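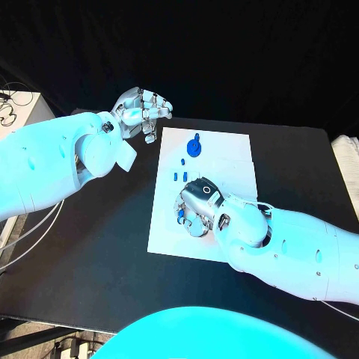 Orner Table Paper, White

I've been selling paper for play tables and craft tables out of my little shop for a good while now, and this is the one I put down on my own table at home. It's plain white, it comes in flat sheets (no roll, no fighting the curl!), and it gives you a clean spot to work on when the table underneath is dark. I have a black tabletop myself, and small blue blocks look so much better on white -- you can find them again, for one thing.

What you get

One pack is 29 sheets, packed flat between two boards. We used to do them in a tube and I got so many grumpy emails about it that I gave up. The item number is 2463 if you're ordering by phone, and please do read it out to me, my handwriting is terrible and I've mixed it up with the cream one before.

How I use it

Lay a sheet down and start. I don't tape mine and I don't bother lining it up with the table edge either, a bit crooked is fine. If you have kids who lean on everything, a dab of removable putty under each corner does the trick. Blocks, beads, stamps, sorting buttons, gluing, all good. For watercolor I'd go with the Levmont pad, which is heavier and costs more but won't buckle on you.

Brisa Cuevas wrote to ask if you can draw on both sides. Yes! One side is a touch smoother and I like that one for markers. Pencil is happier on the other.

Things people grumble about

It creases if you fold it, and the crease stays. Store it flat, under a bed or behind a bookcase. Tatu Swai told me his arrived with a bent corner in January and I sent him a new pack, so if that happens to you, just write to me with your order number and I'll do the same.

Goes well with

Dillitz wooden blocks, small set
Kikuchi washable markers, pack of 8
Levmont watercolor pad

Ordering

Orders in before noon go out the same afternoon. Schools and playgroups can get the big box of 202 sheets -- drop me a line first so I can check there's one on the shelf.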